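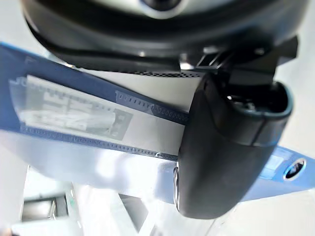 Race entry for an amateur triathlon has gotten too expensive, and the gear is only part of the reason. When I signed up for the Barkach sprint in September, the fee was $200 before insurance, parking and the timing chip. My bike cost $400 used and has lasted me six seasons. People like to blame the equipment, and the shops do charge extra for the look. But you can skip the look. You can't skip the fee.

Organizers say costs are up, and I believe them. Roads have to be closed and lifeguards paid. What I don't accept is the finisher package. At Barkach, 518 of us got a shirt, a medal, a towel and a bag with Clekus printed on it. Quyên Quan, who swims in my lane on most mornings, gave hers away in the parking lot. I have a drawer full of them.

The Zelovetti club race does it differently. You pay for the course and the timing, and the shirt is a separate box to tick. Mỹ Đồng, who runs entries there, told me around 1000 people asked for a spot last year and fewer than half wanted the shirt.

Other races should copy this. Give us a base price and let us add what we want. Juniors should pay less again, and the sponsors can cover that if they want their name on something.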